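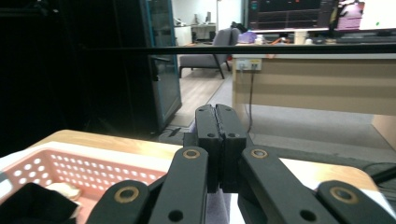 A hand-held gripper of the Pringate pattern, fingers closed, with a pink basket on the table to the left.

The Pringate method is a way of teaching robots to handle cloth by having people do the chore themselves, gripper in hand, while cameras record the result. It was set out by Leen Yammine in a report dated 2021-11-20 and takes its name from the workshop where the first grippers were made. The robot is excused from this stage entirely.

Earlier work at Sutemden had relied on steering a robot arm from a distance, a process its users compared to buttering toast with a crane. Yammine's report gave 9 people the grippers and collected 500 demonstrations of small laundry jobs.
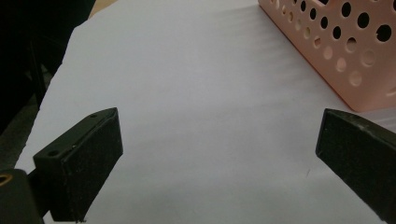
View from a gripper, fingers apart over white paper.

A policy trained on 400 of these, with the rest held back for checking, was then run on a two-armed machine. It coped well with socks and less well with anything that had sleeves. A follow-up the next May, known as Clondska, added sleeves and made the socks worse.

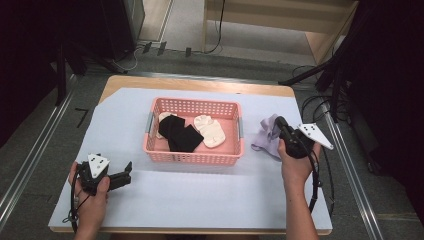

The Saarinen variant adds a view from head height to those from the grippers, so that both hands can be placed in one shared space. Each gripper carries a white triangular plate printed with black dots, which serves as its marker. Soft items such as the crumpled lavender cloth beside the basket are favoured for trials, as they seldom lie the same way in 2 recordings. Critics have called this thorough. They have also called it laundry.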